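The Peat Bog at Gillness

Most visitors to the north coast drive straight past Gillness. The road sign is small, the turnoff comes right after a bend, and from the car window the place looks like flat brown ground with a few pools on it. The beaches at Irnora are another half hour along the road, and that is where people are headed.

The reserve covers 800 acres, nearly all of it blanket bog. In the middle the peat is deeper than a two-story house is tall. It has been building up since the last ice left the valley, as moss died in wet ground and never fully rotted. Walk out on the boardwalk in the early morning and you are standing on several thousand years of plants.

There are two trails. The shorter one starts at the parking lot and loops around the nearest pools. It is flat, planked the whole way, and wide enough for a wheelchair or stroller. The longer one runs 5 miles out to Burkar Ridge and back, and it leaves the boards for a gravel path once it reaches firmer ground. The gravel section floods after heavy rain, so wear boots with some height to them.

What you see depends a great deal on when you come. In May the cotton grass is in seed and whole stretches of the bog turn white. By July the sundews are fully open. They are easy to miss, since most are smaller than a quarter, and the best way to find them is to crouch at the edge of the boards and look for red. Each leaf is covered in hairs tipped with a sticky fluid. A midge lands, gets stuck, and the leaf slowly folds around it. Bog soil has very little nitrogen in it, and insects make up the difference. 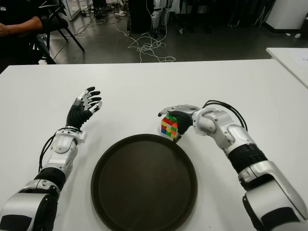

The birds are harder. Golden plover nest out toward the ridge and keep well away from the path, but their call carries, a single thin whistle that seems to come from no particular direction. Dunlin feed along the muddy margins of the bigger pools. In late summer, hen harriers sometimes work the south side of the reserve, flying low with their wings held in a shallow V. Bring binoculars. Without them you will mostly see specks.

Dragonflies are the easy part. On any warm day with light wind they patrol the pools near the parking lot, and they will come close if you stand still. The black darter is the common one here, small and quick, and the males really are almost entirely black. Larger hawkers come through in August and perch on the handrails when the sun is on them.

Gillness was not always in good shape. For a long time the bog was cut for fuel by families from Gondal, who each had a bank they worked by hand every spring. You can still see the old cuttings on the east side, long straight steps in the ground that have softened and greened over. The hand cutting did less harm than what followed. Drainage ditches were dug across the northern half to make grazing land, and the grazing was never much good. The peat dried, cracked, and began to wash off into the river in winter. Anglers downstream complained that the water ran the color of coffee.

The fix has been slow and cheap. Crews block the ditches with dams made of peat, or with boards where the flow is strong, and wait for the water to back up. Once the ground is wet again, sphagnum moss returns on its own in most places. Where it doesn't, handfuls are brought over from the healthy side and pressed into the bare peat. The northern pools are nearly all products of this work. From the trail it is hard to tell them from the old ones, although the old pools have darker water and more bogbean growing in them.

Stay on the boards. A boot print in sphagnum can last for years, and some of the green patches that look solid are floating on deep water. Dogs are allowed on the short loop if leashed, and not at all on the ridge trail during nesting season. There is no café and no drinking water. The restroom at the parking lot is locked at 6 p.m.

If you have only a couple of hours, take the short loop and go slowly. If you have the day, walk out to Burkar Ridge and eat lunch on the rocks at the far end, where the wind keeps the midges down. From there you can see the whole bog laid out — the bright new pools to the north, the old cuttings to the east, and the river going off toward Gondal.

Recent Features
Winter Seabirds from the Irnora Breakwater
A Beginner's Guide to Mosses
The Old Ferry Road to Gondal
Five Short Walks for Wet Days
Tide Pools After a Storm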